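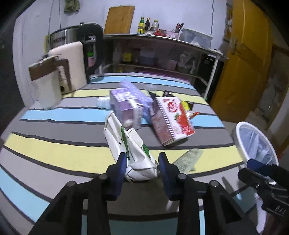
Nostura equipment planner, reviewed by someone who has to sign for the equipment

Lyle Whitfield
Posted June 18, 2026

Nostura is a web planner for people buying small robotics gear. You tell it what job you want done, it asks a lot of questions, and it gives you a shopping list, a spending schedule and a chart with a friendly green line on it. A single seat is $284 a year. I paid for one out of our own budget at Davidby, where I look after purchasing for a small group collecting household handling data, and nobody at Nostura knew I was going to write about it.

I came to it grumpy. Most of the planning software I have been sold over the years was a spreadsheet with a login page. This one is a bit better than that, and in a couple of places quite a lot worse.

The job I gave it

I wanted a fair test, so I used our dullest task: picking packaging off a bed and getting it into a bin. One person works a hand-held gripper in each hand. The bed has a striped sheet on it, and what's lying on the sheet is ordinary shopping debris. A crumpled paper bag, a juice carton with tomatoes printed on it, a cardboard box, a receipt lying flat, thin plastic bags that fold up on themselves. If you have ever tried to cost this kind of work you'll know the grippers are the easy line. The rest of the sheet is where the money leaks out.

Setting up

Sign-up took a minute. The interview that follows took most of a morning. Some of the questions were sensible: how many operators, how many sites, do you need to carry the gear between them, who does repairs. Others read as if they had been lifted from a warehouse version of the product. It wanted my pallet height. It wanted to know the colour coding of my safety zones. You can skip these, but each skipped question drops your "plan confidence" score, and the score is printed on the front page of the report that goes to whoever approves the spend. I don't love having my plan marked down for not owning a forklift.

There is a materials section, which I had hopes for. You pick what will be handled from a list of categories: rigid, semi-rigid, flexible, loose. A cardboard box goes under rigid and a paper bag under flexible, fine. Where does a paper bag lying on its side with its bottom folded go? It holds its shape until you squeeze it. A receipt flat on a sheet isn't "loose" in any sense that helps me decide what fingertip pads to stock. Seok, who runs most of our sessions, filled in this section separately from me and we got different pad recommendations for the same bed.

What it gets right

The consumables page is good and I'll say so plainly. It made me list cables, pads, screws, storage, chargers and the things being picked up, each with a replacement interval, and it carried them through the whole year. We had never budgeted for props. We'd been treating the packaging as free because it came out of somebody's kitchen, which works until you want the same carton in every session and it has been squashed flat. Nostura put in a small monthly line for it and I've kept that line.

It also asks what furniture is in the way. I assumed this was padding. But working over a bed and then down into a bin on the floor are different reaches, and the planner nudged me to allow time for both in the operator hours. Our old budget had one flat figure per session.

Exporting is clean. The file opened in our accounts package with the columns where I expected them, and the tax was worked out properly, which I can't say for the last planner I tried.

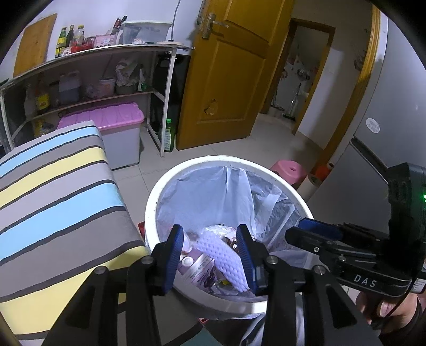

The spares estimate is where I stopped trusting it. For our setup Nostura suggested $851 for the first year, all of it bought up front, on the basis of a "wear model". I clicked on the little question mark beside the words and got a paragraph telling me the model draws on industry experience. Whose experience, doing what? A pad that spends its day closing on cardboard will not age like one that gets dragged across a bin liner, and the planner had no field for either. I changed our session count from 100 to half that and the figure moved by a few dollars. I changed the number of sites and it jumped. I still can't explain that, and when I wrote to support they sent me a link to the same paragraph.

To be fair to them, they replied quickly, and the person was polite.

The supplier tab

Every equipment line has a "preferred supplier" beside it. For me it was Brireck nearly every time – storage cases, cable kits, stands, even the replacement bin liners, which I can buy at the supermarket across the road. Preferred by whom is never stated. You can swap in your own supplier and price, one line at a time, but there is no way to switch the suggestions off, and when you re-run the plan a few of your own entries revert. I lost an afternoon's work to this before I learned to lock each row with the tiny padlock at the far right. On my laptop the padlock column is off the edge of the screen.

I'm not accusing anyone of anything. I'd just like a label that says whether money changes hands.

Planning ahead

The chart with the green line is called the payback view. You enter what you spend now, what you'll spend on gear, and it draws the month when you break even. For a bakery buying a palletizer, maybe. For data collection there is no payback to draw, only a cost per usable session, and the planner doesn't have a field for usable. Sessions where the operator fumbles the carton, sessions where the liner slides into the bin and everything has to be set up again, all count the same as the clean ones. I got a break-even date in July anyway. I have no idea what is supposed to break even.

Seok's view is kinder than mine. He thinks it's worth having for the checklist alone, and he printed the consumables page and taped it inside the gear cupboard. He also pointed out that I made most of my complaints while using numbers the thing had given me.

Running costs of the planner itself

The second seat costs the same as the first, with no discount, and two people can't edit a plan at the same time. Cancelling needs an email. Old plans stay readable after you cancel, or so the terms say. I haven't tested it.

Would I renew?

Probably not at that price. If you are starting from an empty page and have never costed this sort of work, a month of it would be money well spent, except they don't sell it by the month. If you already keep a decent spreadsheet, borrow someone's export and copy the consumables headings and the question about furniture. Set your own spares figure from your own repair log, even if the log is short.

I've sent Nostura my list of grumbles, starting with the padlock. If they change how the spares figure is worked out, or just publish it, I'll come back and update this page.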